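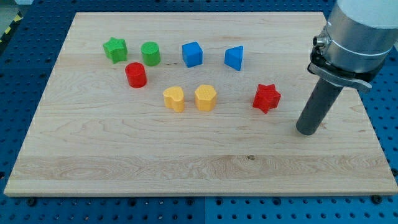 *Toy shapes on a board, four colors.*

## Client wants a rebrand, I think they need a phone line

**gunars_h:** Small furniture delivery outfit, call them Granier. They want a new name, new logo, new van wraps. I read 200 of their reviews over the weekend. The logo comes up zero times. "Never called me back" comes up 48 times. Do I say this out loud or do I invoice?

**despina.s:** Invoice, then say it out loud. In that order.

**kawaguchi_sota:** Disagree. If you take the money and they launch with the same hold music, the angry reviews will just have your nicer typeface next to them. Went through this with Collance. Lovely green. Still late.

**despina.s:** The green was nice though

**vsarbu:** A new look can get the staff to care again. I've seen it happen once. Don't write it off because the reviews are about phones.

**kawaguchi_sota:** Once in how many years, Virgil?

**vsarbu:** I'd prefer not to answer that.

**gunars_h:** Their current tagline is "We're there before you know it." Average wait in June was 32 days.

**selva_s:** Oh no.

**selva_s:** Pitch them a smaller job first. Fix the confirmation email, write a callback script, leave the vans alone until fall. I charged Usberg about $500 for that and they came back for the logo later anyway.

**gunars_h:** Five hundred is less than the wrap on one van door, so they may not believe it works. Sending it tonight.

**despina.s:** Add a zero, they'll believe it.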